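Teaching a Robot to Feel a Screw

06/02/2018
By the Fleury workshop desk

I've stripped more screws than I'd like to admit, so I had some sympathy for the robot I went to see in Ustulberg. Its whole job is driving screws into 3D-printed plastic, and plastic is a nasty thing to practice on (one extra half turn and the thread is mush!). The team calls the project Vutcombe, after the street the lab sits on, and they've been at it since last June.

The idea is simple enough to explain over coffee. You guide the arm through the job by hand, again and again, and a small camera down at the wrist records what the tool is doing. They collected 2,000 of these runs, threw out the clumsy ones, and kept 1,821 for training.
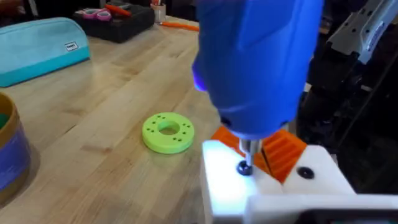
What surprised me was how little the fancy stuff mattered. An earlier version had a force sensor from a firm called Pandismont, and it did fine, but the camera alone got nearly as far once they added 200 runs where the person started badly on purpose and then fixed it. Those messy ones taught it to back up and try again, which I found weirdly touching.

It still has bad days. Out of 308 test screws it cross-threaded a few, mostly the ones that went in at a slant, and the team is now arguing over whether to slow the motor down for the first turn. I'm on the slow side.

14 comments | 63 shares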